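给Lombardi健康基金的进展报告：Dirside社区“坐少一点”活动

各位好，我是Beca Morgan，又到了交作业的时候。上一份报告有人回信说写得太像会议纪要，看到一半想睡觉，所以这一份我就照平时说话的样子写了，该有的内容都有，只是不那么板着脸。要找钱的部分请直接翻到后半段，我知道你们有人是从后往前看的。

先说大家最关心的：人还在不在。五月开班的时候报名的是26位，到现在还在固定来的有25位。走掉的那位是搬家，搬到坐车都要换两趟的地方去了，临走还跟我要了一套拉伸动作的图，说要贴在新家厨房门上。我自己是真没想到能留住这么多人！以前在别处带健身班，开头满满一屋子，三四周以后就剩下前排几个老面孔，这次完全不一样，我到现在每次点名都还有点不敢信。

我们这个班收的人，大部分是白天坐着上班的，Hulteo客服中心来的最多，还有几位是在家做账、做翻译的，另外有几位退休不久。他们有个共同点，就是都不喜欢“运动”这两个字。Rajitha Liyanage第一次来的时候站在门口问我，能不能只看不动。我说可以啊，椅子在那边。他看了一节课，第二节课自己把椅子挪走了。现在他是站在第二排中间的，动作比我还标准（深蹲除外，深蹲他还是会偷懒）。

课程的安排跟申请书里写的基本一致，改了一些地方，我在这里交代清楚。

原来写的是每周两节课，都放在傍晚。头一个月下来，傍晚那节人总是来得稀稀拉拉，要接孩子的、要赶末班车的、下了班只想躺着的，都有。后来我把其中一节挪到午休时间，时间缩短，内容也跟着改，不出大汗，不用换衣服，穿着上班的鞋就能做。重点是髋、肩膀和小腿，坐久了最先硬掉的就是这几处。挪了以后来的人明显多了，Hulteo那边的几位甚至把同组的人也拉来旁听。傍晚那节保留，做力量和心肺，强度高一些，愿意来的人来。

第二个改动是家里的部分。申请书里我写的是“每天在家完成一套二十分钟的训练”，现在回头看，写这句话的时候我大概是咖啡喝多了。真做得到的人很少，做不到的人又觉得丢脸，觉得丢脸就不来上课，这就麻烦了。所以六月开始换成“碎动作”：刷牙的时候踮脚，等水开的时候扶着台面往后抬腿，接电话就站起来，看电视每到广告就起来走一圈。每个人自己挑3件事，写在卡片上，挑好了一个月不许换。一开始大家都挑最简单的，没关系，我就是要他们挑最简单的。

卡片收上来，我一张一张看过。写得最认真的是Tania Ekanayake，她连“今天忘了，晚上补的，补得不太情愿”都写上去了。她膝盖以前受过伤，医生让她多活动，她一直不敢，怕越动越坏。我们从坐在椅子上伸直腿开始，再到扶着墙半蹲，慢慢来。上个月她跟我说，她下楼梯的时候不用再侧着身子了。这句话我记在本子上，还画了个框。当然我得说明白，这是她自己讲的感受，我们没有做过什么医学上的测量，她也一直在看自己的医生，报告里请不要把它当成疗效来引用。

说到厨房，这一块是后来加的，申请书里没有，我得老实讲一讲。上课的人老是问我吃什么。午休那节课做完，大家一边喝水一边聊，聊来聊去都是早饭不吃、午饭凑合、晚饭吃撑。我不是营养师，不敢乱讲，就去找了Nimal Begum，她以前在学校食堂管过配餐，愿意每个月来跟大家聊一次。她不讲卡路里，也不发什么食谱表，她讲的是怎么在下班很累的情况下，二十几分钟内吃上一顿像样的饭。杂粮前一晚泡好，豆子一次多煮点分袋冻起来，蔬菜洗了切了放在最顺手那一层。都是很土的办法，可是管用。

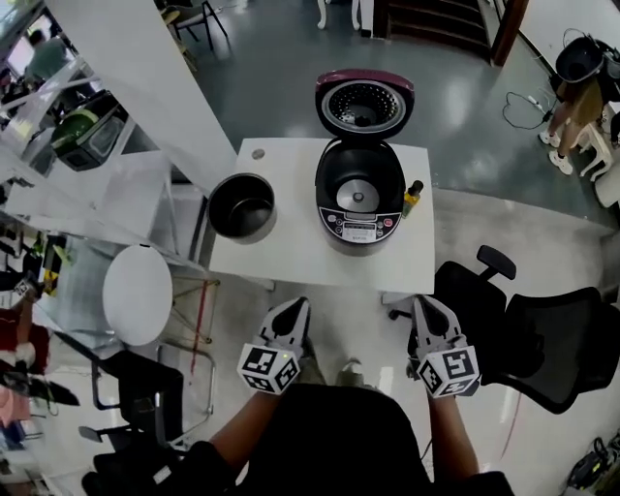
饭前活动搭配：电饭煲开着盖，内锅取出放在一旁。

Nimal的主意是把做饭和碎动作绑在一起。饭在锅里的这段时间，平常大家干什么？坐下刷手机，一坐就坐到饭好。她就让大家试试，米下锅以后先不坐，站着把菜理了，做两组靠墙推，再去把衣服收了。听起来没什么，可是几位试下来都说，晚饭后那种瘫在沙发上起不来的感觉轻了一些。Kasun Mondal更夸张，他现在说自己“饭没好不许坐”，他太太来旁听过一次，跟我抱怨说他在厨房里做弓步，挡着冰箱门。

厨房的聊天会目前都放在傍晚那节课之后，自愿留下来。我原本担心没人留，结果每次都要赶人走才能锁门。这里想跟你们商量一下：能不能把它正式写进下一阶段的计划里？Nimal到目前为止一分钱没拿，连买豆子的钱都是自己垫的，我已经不好意思了。

再讲讲不顺的地方，免得你们以为我只报喜。

场地是头一件。Jotville活动中心的大厅地板是硬的，跳跃类的动作我一开始还保留了几个，后来有人说脚跟疼，我就全部拿掉了，改成快走和踏步。垫子买的时候贪便宜，买薄了，跪姿的动作大家都得对折着用。这是我的责任，下一批会买厚的。另外大厅隔壁八月开始装修，有三周的午休课是在电钻声里上的，我喊口令喊到嗓子哑，最后干脆用手势，反倒有人说这样更专心。

第二件是记录。你们希望看到每个人每天的步数，我理解，数字好看也好比较。可是实际做起来很难。有人手机不随身带，有人手环忘了充电，还有人（我不点名）把手环戴在了狗身上，那个礼拜的数据特别漂亮。我花了不少时间去追这些数，追得大家都有点怕我。所以从七月起我只收卡片，不收步数，再加上每个月一次的简单测试：从椅子上站起来坐下，看半分钟里能做几次。开班时就测过一回，所以前后可以对照。到上个月为止，有18位比开班时做得多，其余的持平或者略少，略少的那几位里，有一位当时正感冒。测试的原始表格我放在附件里了，名字都换成了编号。

我知道这和当初说好的指标不一样。我的想法是，站起坐下这个测试跟他们的日子更贴近，谁一天不从椅子上起来个好多回呢？测的时候大家还会互相加油，气氛很好。步数那一栏如果你们坚持要，我可以找几位愿意的人来做，不过请别要求全班都交。

第三件是我自己。傍晚课、午休课、卡片、聊天会、采购、跟活动中心排时间，现在都是我一个人在弄。我不是来诉苦的，这活儿我喜欢得很！可是九月我病了一次，停了两节课，找不到人代，群里一片“老师好好休息”，我躺在床上反而更着急。Rajitha主动说可以带热身，我让他试过，带得不错，大家也服他。我想送他去上一个基础的带操课程，让他以后能正式代课，至少热身和拉伸这两段可以交出去。

接下来是钱的部分。

到目前为止，场地费是按计划走的，没有超。器材这一项花得比预想少，弹力带买了两种力度，够用，小哑铃没有买，大家拿装满水的瓶子做，效果差不多，还省得我搬。印卡片的费用超了一点，主要是第一版字太小，几位年纪大的看不清，重新印了一次放大的。交通补贴几乎没人领，我问了，多数人说走过来的，走过来也算运动嘛，他们自己讲的。

剩下的器材款，我想申请挪到两处：一处是Rajitha的培训费，一处是厨房聊天会的食材，还有把Nimal垫的钱还给她。总额不变，只是换个抽屉。明细同样在附件里，请你们看过以后给我一个答复，最好能赶在冬天的课表排定之前，因为活动中心那边要提前订厅。

冬天的打算也说一下。天冷天黑得早，傍晚那节课人会少，这个我有心理准备。我想把傍晚课往前提半个小时，结束以后大家能结伴走回去。午休课不动。另外想加一个“楼梯周”，在Hulteo的办公楼里做，他们的人事已经口头同意了，书面的还没拿到，拿到再补给你们。内容很简单，那一周里坐电梯的人要在电梯口做五个提踵才能上去，走楼梯的就免了。Kasun自告奋勇要守在电梯口，我有点担心他守得太认真。

你们要是有空，欢迎随便哪天午休过来看看，不用提前打招呼，穿什么鞋都行。来了可能会被拉进去一起做，这个我先说在前头。

Beca Morgan
Dirside社区“坐少一点”活动负责人

最后更新：04/11/2019

读者留言

Tania Ekanayake：看到自己的名字吓了一跳，哈哈。补充一句，那张卡片上写“不太情愿”的，后来还有好几张，老师没全说出来。

午休班后排：支持把垫子换厚的！我的膝盖也支持。楼梯周能不能别排在月底，我们组月底忙得连水都没空喝。

Kasun Mondal：冰箱门的事已经解决了，我现在改在阳台做弓步。电梯口我会温柔一点的。

路过的邻居：请问中途还能不能加入？我母亲六十多岁，平时不怎么动，有点怕跟不上。

Beca Morgan：回复楼上，可以的，先带她来坐着看一节，午休那节比较轻松。有什么老毛病来之前先问问医生，到了也跟我讲一声，动作可以换。

联系我们：请到Jotville活动中心前台留言 | © 2019 Dirside社区“坐少一点”活动 | 返回顶部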